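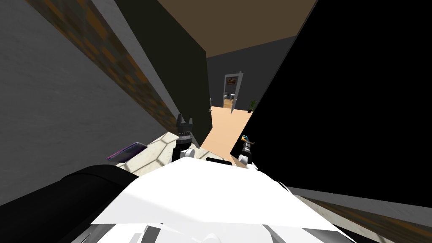
A two-armed robot faces a hallway in simulation, with a doorway and a furnished room at the far end.

The first number Hongmei Song wrote on the whiteboard was 600. It was the hours of simulator time she wanted before anyone at Unedia signed a purchase order for a robot.

Her managers had expected a different kind of number. Unedia runs furnished apartments for long-stay guests, and the company had set aside money for two mobile robots that could fetch and return small items between visits from the housekeeping staff. The plan was to buy both machines in August and have them working by the end of the year. Song, who looks after equipment spending, asked for the order to be split. Simulation would come first, then one robot, then a decision on the second.

"We had a line for the robot and a line for shipping," she says. "We had no line for finding out whether it fit in our hallways."

The simulation work went to Randetti, a small contractor that builds virtual interiors and runs robot models through them. Zixuan Feng, the project lead there, says most of the early money goes to the rooms. A corridor has to be built at the right width, the doors have to sit where the real doors sit, and the furniture has to take up the space it takes up in life. The robot model usually comes from the manufacturer and needs less work.

Feng bills rooms and run time separately, and recommends that buyers ask any contractor to do the same. Unedia's first quote had them in one lump, and it took two weeks of email to pull them apart. Once they were separate, Song cut the number of room layouts and put the savings into more runs in the layouts that were left.

By the time of the first review, the team had logged 1,436 attempts at carrying an object out of one room and into another. Of those, 599 ended with the object set down in the right place. Lingyun Hou, who reviewed the runs for Unedia, did not find the figure discouraging. She sorted the failures by cause, and the largest group came from turns made too close to a wall with both arms forward. The arms could be carried differently. A narrower base, which had been on the list of paid options, would not have helped.

That option came off the order.

Other items went on. The team added a second set of gripper fingers, because the standard set did poorly with thin, flat things on the floor. They added a spare battery. They also added a service visit in the sixth month, which the supplier, Bai, sells as part of a larger package but agreed to price alone after Song asked twice.

Not everyone at Unedia was convinced. Yutong Jia, who manages two of the buildings, thought the hours of simulation were a way of putting off a choice. Virtual floors do not have guests' shoes on them, he points out, and the lighting in a rendered corridor can be better or worse than the real thing. He wanted one machine on site early, even a rented one, so the staff could get used to it.

He got part of what he asked for. The revised plan includes a four-week rental before purchase, with staff time charged to the project budget and not to the buildings. Song says that last point mattered more to the managers than the rental itself.

Chenxi Yu advises property firms on equipment and has seen several plans like this one. She tells clients to write down the running costs before they compare prices: software fees, replacement parts, floor mapping after any renovation, and the hours someone will spend restarting the machine. She also suggests setting a date on which the project can be stopped without penalty. Few buyers ask for one, she says, and suppliers will often agree if it comes up before the contract is drafted.

Unedia's date is the last day of the rental. If the robot is doing well enough by then -- Hou is still writing down what "well enough" means -- the first order goes through. The second machine has no date at all. Its money stays in the equipment fund, and Jia has already put in a request to spend it on dryers.

Related stories
Leasing or buying: what a service robot contract covers
Prurura opens parts depot for mobile machines
How to read a simulation quote
Spare batteries and other costs left off the order form
November 2020 issue: full contents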